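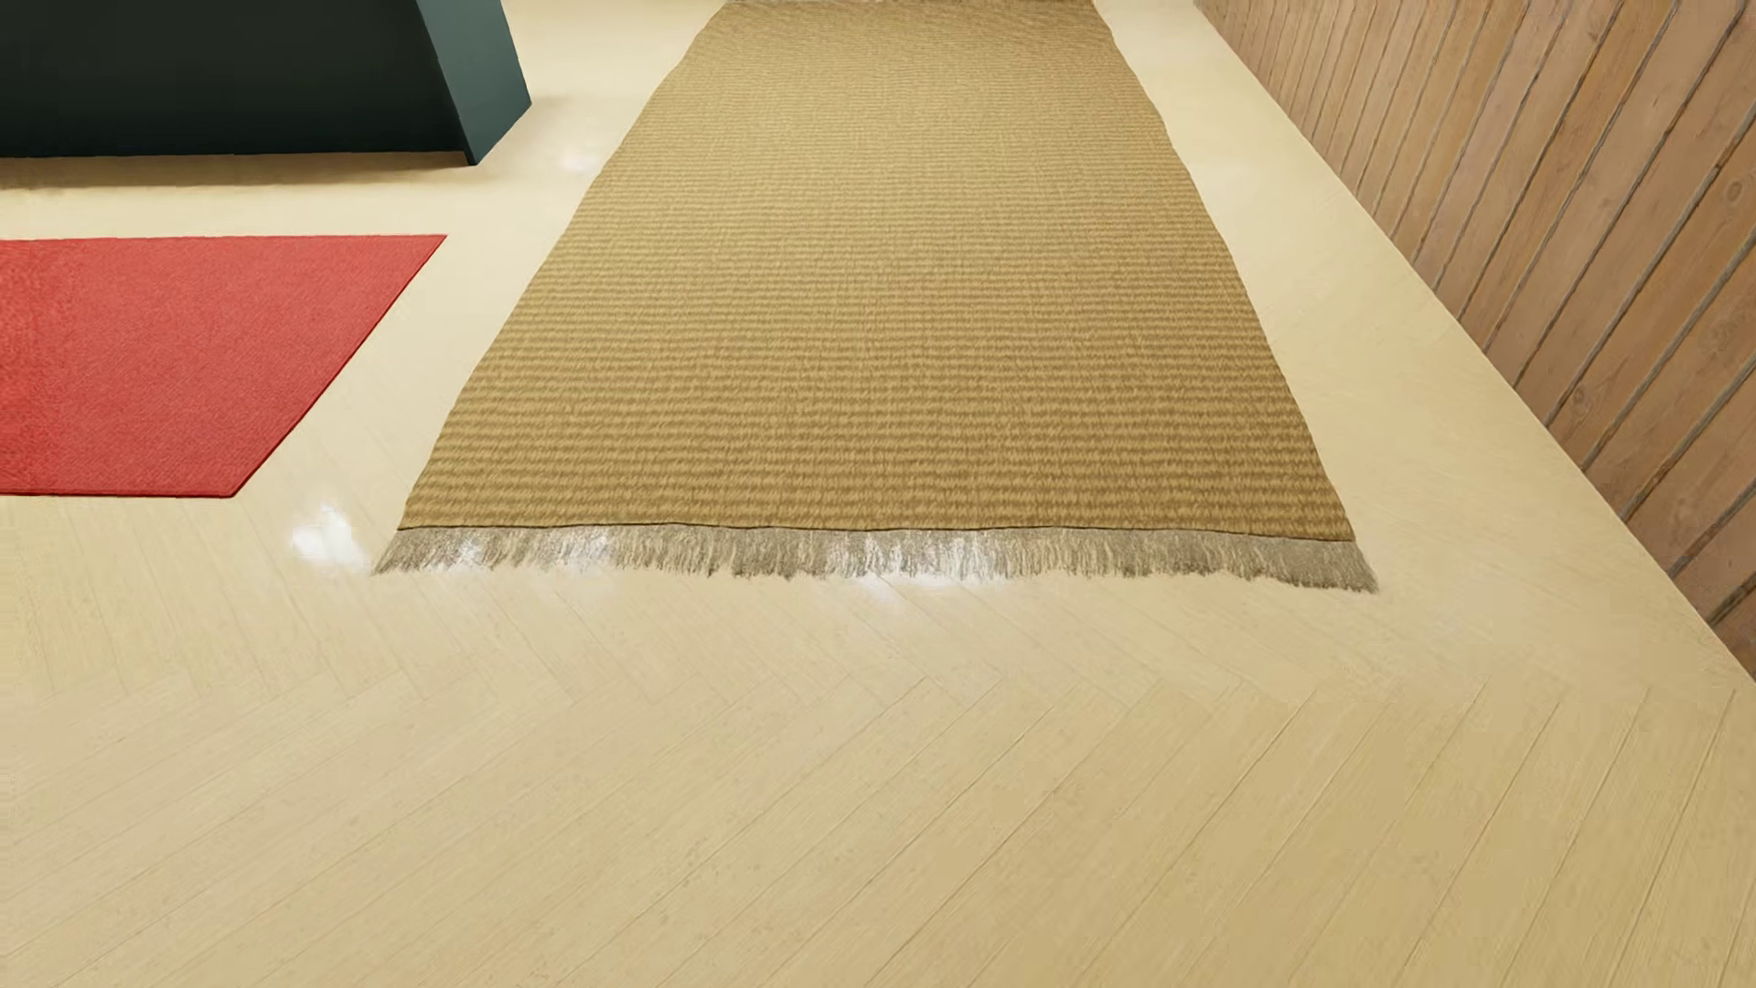
Dwynwen Jarman has spent most of her coaching career looking at football from behind, upside down, or both. She runs the snapping and holding program at the Lindier specialist camp and works during the season with the kicking operation at Plonau, where she shares an office with Janaína Dantas, the team's special teams analyst. The two of them have just finished charting every long snap they could get usable video on. The total is 3208, of which 1814 came from punt formation and the rest from field goals and extra points.

I spoke with both of them on a Saturday morning, before the film session. The subject was how a long snap gets graded, and why the grades they produce look so different from the ones that circulate before the draft.

Jarman began with the stopwatch. The number most people know about a long snapper is the time from the first movement of the ball to the punter's hands, over a distance of 15 yards. A time of 0.75 seconds is considered good, and anything under 0.70 gets passed around.

"It's a real number and I collect it," she said. "My problem is with how it's collected. You have a guy standing to the side with a phone. He starts it when he sees the ball move. His reaction time is in there, and it isn't the same on every rep. Two guys timing the same snap will differ by more than the gap between a starter and somebody who gets cut."

Plonau times from video. Dantas marks the frame in which the ball leaves the ground and the frame in which it touches the punter's hands, and a program called Kultov does the subtraction. At 60 frames a second, each mark can be wrong by one frame, and she reports the time with that error attached. At 30 frames she won't report a time at all.

"A lot of the high school tape is 30," Dantas said. "I still chart it for location. I leave the time column blank. Coaches hate a blank column, they want me to put something there, and I don't."

Location is where most of their work has gone. For a punt snap they use a box that runs from the punter's knees to the bottom of his numbers and from the inside of one hip to the outside of the other, shifted half a ball's width toward the kicking leg. The shift took up a good part of one preseason. A right-footed punter wants the ball on his right hip so that he can take it into his drop without carrying it across his body. A snap on the left hip is catchable, and on most charts it counts as a strike. On theirs it counts as a strike with a note.

Across all 3208 snaps, 183 landed outside the box. Jarman wanted to be careful with that figure. "People hear 183 and think of balls over the punter's head," she said. "Very few of them are that. Mostly it's a ball at the shin, or wide enough that he has to move a foot. He catches it. The punt goes off. Nothing happens on the broadcast. But he's moved a foot, so his steps have changed, so now the protection has to hold a little longer than it was built to hold."

She prefers to talk about operation time, the whole interval from snap to foot. A fast snap that pulls the punter off his line can lead to a slower operation than an ordinary snap to the right spot. Dantas has the two plotted against each other for each snapper in the Plonau file. For the faster snappers in the group, she said, the line is close to flat. Taking more time off the snap doesn't move the operation by much, and a miss moves it a lot.

I asked whether that meant teams were picking the wrong players.

"I wouldn't go that far," Jarman said. "There's a floor. If you're at 0.85 you have a problem and location doesn't fix it. Once you're past the floor I'd stop looking at the watch and start looking at the chart."

The short snap is a different job. Seven or eight yards, to a holder on one knee, with the added requirement that the laces come up facing the uprights when the ball arrives. A snapper controls this with rotation. The spiral has to turn the same amount on every rep, so the grip has to be the same, and the distance to the holder has to be the same. If the laces come in wrong, the holder usually changes his depth by a few inches until they come in right.

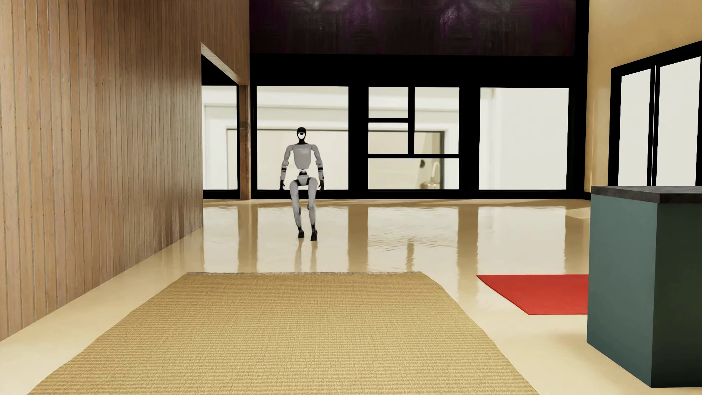

"Inches is the correct unit there," Jarman said. "I've had holders tell me they set up at seven and a half yards. Fine, but where's your hand? Is it the front of the hand or the spot where the ball goes down? We mark the spot. We measure from the tip of the ball to the spot with a tape, and we write it in the book, and when the laces start coming in at three o'clock the first thing we do is measure again."

In her experience the cause is the distance more often than the snapper. Grass fields get re-lined, the ball gets placed half a length forward by the official, and the holder counts off his steps on a slope. She has the holder carry a routine for it: heel on the line of the ball, walk it back, touch the spot, look up. He does the same walk in practice whether there's a kick coming or not.

Dantas charts laces on a clock face. Twelve is perfect, eleven and one are treated as the same as twelve, and anything from two through ten is recorded as a spin, meaning that the holder had to turn the ball after the catch. She doesn't grade the spin itself. Holders at this level can turn a ball from three o'clock without the kicker noticing. Six o'clock is the bad one, and she keeps those in a separate list with the down, the hash and the weather.

The weather column is the least reliable thing in the file, by her account. "It's what the person wrote down," she said. "Somebody writes 'rain' and I look at the tape and the ground is dry. Somebody writes nothing and you can see the water coming off the ball. I re-coded what I could see. The rest I left as it was and flagged."

Ball condition matters more to both of them than the forecast. In college each offense supplies its own footballs, and a ball that has been brushed and played with has a different surface from one that came out of the bag that morning. Jarman has her snappers work with both. They take 200 snaps in a normal week, split across three days, and on one of those days they use the slickest balls in the rack. She doesn't tell them the day ahead of time, although she admits they work it out by looking at the rack.

For solo work there is the Amarasinghe net, a hanging target with a pocket at hip height. Jarman likes it for summer sessions when no punter is available and dislikes it for anything else. A net doesn't move. It doesn't stand at 14 yards one day and 15 and a half the next, and it has no kicking leg. Snappers who train on it exclusively come to Lindier in June with a very tight group that sits in the middle of the body, and it takes her two or three days to get the group to the hip.

She was more interested in discussing what happens after the ball is gone. The snapper has his head down at the start of the play, and the rules give him a moment of protection before he can be hit. After that he's a blocker, and then he's the first or second man down the field. A good part of the tape she gets from recruits is shot on an empty field with no rush.

"That tells me he can throw it," she said. "I'd like to see him throw it and then get his hands up with somebody in the gap. Some kids snap at 0.72 alone and 0.80 with a nose tackle over them. They're getting ready for the contact before the ball's out. You see the hips rise early. The ball goes high when the hips go high, that's just where the arms end up pointing."

Dantas has started adding a column for it. Each snap is coded for whether there was a rusher aligned over the ball, one to either side, or none within a yard. She had hoped to have that done for all 1814 punt snaps by the end of August and is behind, mainly on older tape where the camera zooms in after the snap and the alignment has to be found from a second angle. For some games there isn't one.

I asked what they would want a scout to take from the file if he could only look at one page.

Dantas said the scatter plot of locations, with the misses left on. Some of the versions that agents send around have the outliers trimmed, she said, and it's the outliers that she'd want to see. One snapper in the file has a cloud that is wider than average and no miss beyond the edge of the box. Another has the tightest cloud of anybody and four snaps that would have gone through the end zone from midfield if the punter hadn't been tall -- her phrase, and Jarman objected to it.

"Three," Jarman said. "One of those was the hold call, he was snapping on the wrong count."

"It still went over," Dantas said.

They have not settled how to code that snap. Dantas currently has it in as a miss, with the count noted in the comments field, and Jarman has asked for a separate category for communication errors. There are a handful of others it would apply to, including two field goals where the holder's hand went up before the kicker had finished his steps. The category would mean going back through the placekick tape from the beginning, and neither of them wants to do that during the season. The punt alignment column comes first. After that Dantas plans to re-time the snaps for which she has since been given 60-frame video, starting with the Plonau home games, where the end zone camera is fixed and the first frame of ball movement is easy to find.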